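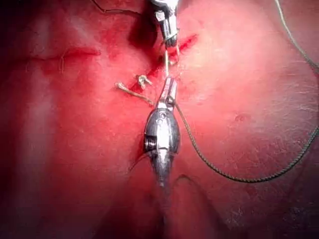 Fig. 3. Suturing task, wrist camera view, with two metal instruments and suture strands held between them.

4.2 Equipment budget

The suturing work at Plerport was costed per session. Thread and needles are cheap one at a time, but they are used up quickly, and the first budget left them out. We now list them as a separate line next to the arms, the instruments and the wrist cameras. For the period starting in September we planned 264 sessions and allowed 21 spare instrument tips. Cuesta and Stultis both quoted for the tips. The Stultis quote was lower but did not cover delivery, so the Cuesta quote was used in all totals. Tissue pads came from Plutance in boxes of 26. A further 2000 pounds was set aside for repairs to cables and joints.

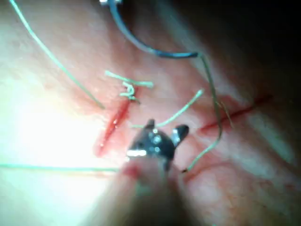 Should a second arm be bought in the first year?
Only if the first arm is booked on most working days. Until then the money is better spent on spare tips and a service contract, as a stopped arm costs more sessions than a missing one.

Prices are those held on Jul 29, 2024 and exclude tax.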